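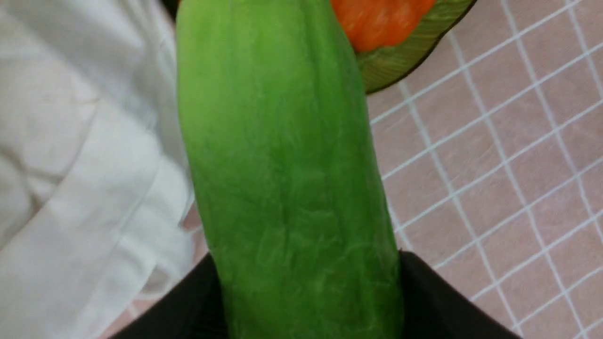
# Flundetach bagging set

3 min read

Print | E-mail

Search this site

Go

Recordings from a two-finger arm built on a bench at the Dumville shared workshop. The task is to move toy produce from a green basket into a white canvas tote.

## What is in it

- 49 episodes, 22 of them checked by hand so far
- Color video from the wrist camera
- Joint positions and gripper opening, logged with each video frame
- A text label per episode, such as "put the carrot in the bag"

Episodes are capped at 3,000 steps. Any that hit the cap are kept and marked `timeout`.

## Bench setup

The table cover is pink with a white grid. It is not a calibration target. The lines bend where the cover wrinkles, so don't measure from them.

The tote lies on its side with its opening toward the left, and the basket goes behind it and to the right. Both get nudged during a session and are not put back to fixed marks.
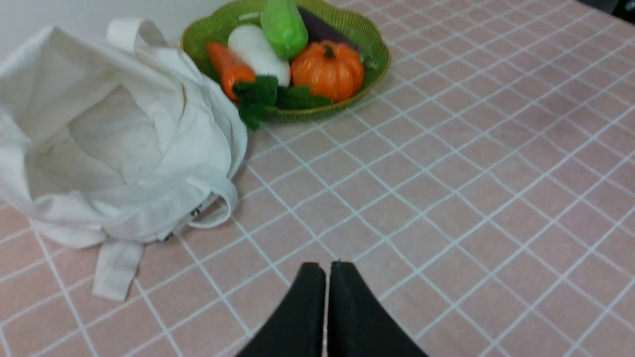 ## Known problems

- The wrist camera sees only the ends of the fingers. A held item can hide most of the view.
- Gripper opening reads 5 mm high in the earliest episodes. Use `offset.csv` to correct it.
- Bag handles move between episodes and sometimes catch a finger.

## Files

`honby/` holds the raw logs. `makowska/` holds the trimmed version, which is the one to train on. Folder names come from the two machines used for recording.

Last updated April 23, 2022. The remaining hand checks are planned for June.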